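Cleaning a shared washroom with a curved wall: which cloth, what order?

Posted in Cleaning and Laundry

Adi Goh
Member, Plovville

I've taken over the cleaning of a small washroom at the hall where our dance group meets. It has one toilet, one urinal and a basin by the door. The wall behind the toilet is curved and painted white, with a dark skirting along the bottom and grey floor tiles. The toilet lid is cream and the bowl is white, so it doesn't match, but it was like that when we got the keys.

I have two problems. The first is cloths. I've been using old blue-grey towels cut down to hand size, the thick nubbly kind. They hold a lot of water and they get into the hinge area well, but they leave lint on the lid. When the light is on you can see it. Should I change to something thinner, or is there a way to stop the lint?

The second is the order of work. I start with the lid because it is the first thing people touch, then the seat, then the bowl, then the urinal, then the floor. By the time I have finished the floor I usually find I have dripped on something I had already done. The whole job takes me 21 minutes and I would like to get it down to 15, as the next group comes in straight after us.

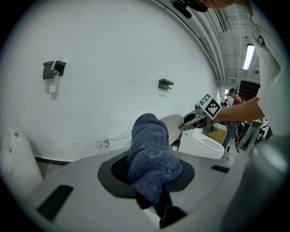
There is also a small chrome valve low down on the wall near the toilet, and I can never get the limescale off the back of it. I don't want to use anything strong in case it goes on the paint. The paint marks easily and I don't know what kind it is.

I have a spray called Nunik that the last person left in the cupboard. The label has mostly worn off. Is it safe on a toilet lid?

Thanks for any help.

Henok Wako
Regular, 84 posts

I cleaned washrooms at a leisure centre for a few years, so I'll take these in turn.

Cloths. Towelling is fine for the first wash and poor for the last wipe. Keep your towels for the wet work and get a pack of flat microfibre cloths for finishing. Cut towels shed from the cut edge more than from the middle. If you can hem them, or run a zigzag stitch round on a machine, most of the lint will stop. Wash them a couple of times before you use them again and leave out the fabric softener. Softener makes them worse at picking up water.

Use different colours for different jobs. One colour for the lid, the seat and anything else people touch, another for the bowl and the urinal. If all your towels are the same blue-grey you will mix them up sooner or later. I used to put a stitch of red wool in the corner of the toilet ones.

Order. I would change yours. Put your cleaner in the bowl and the urinal first and leave it to work. While it is working, do the high things: the paper holder, the bracket if you have a spare one, the light switch, the door handle. Then the valve and the skirting. Then the outside of the toilet in this order:

Top of the lid
Underside of the lid
Top of the seat
Underside of the seat
Rim
Outside of the bowl and the foot

Then brush out the bowl and the urinal, flush, and mop your way out of the door. The drips all land on things you haven't done yet. I could do a room that size in 18 minutes and I wasn't hurrying.

Fold the cloth in four and turn to a clean face each time you move on a step. People bunch it up in the hand and then they are wiping with the same dirty patch all the way round. Bunching is all right for scrubbing round the hinges.

The valve. Soak a strip of kitchen roll in white vinegar, wrap it round the back of the fitting and leave it for a quarter of an hour. Tuck a dry cloth between it and the wall so nothing runs down the paint. Rinse well after, as vinegar left on chrome will dull it. Don't do this if you have had bleach anywhere near it. Vinegar and bleach give off a gas you don't want to breathe.

The spray. If you can't read the label, don't use it. Take it to the tip with the other household chemicals and don't pour it down the toilet.

Alemayehu
New member

Agree about the microfibre. I get mine from Stanell, any of them will do.

For the wall just use warm water with a drop of washing-up liquid and try it low down behind the toilet first. Curved walls show streaks, so dry it as you go.

Adi Goh
Member, Plovville

Thank you both. I've put the spray in a bag for the tip. I'm going to hem six of the towels and keep the rest for the floor. I'll try the new order when we start back in August.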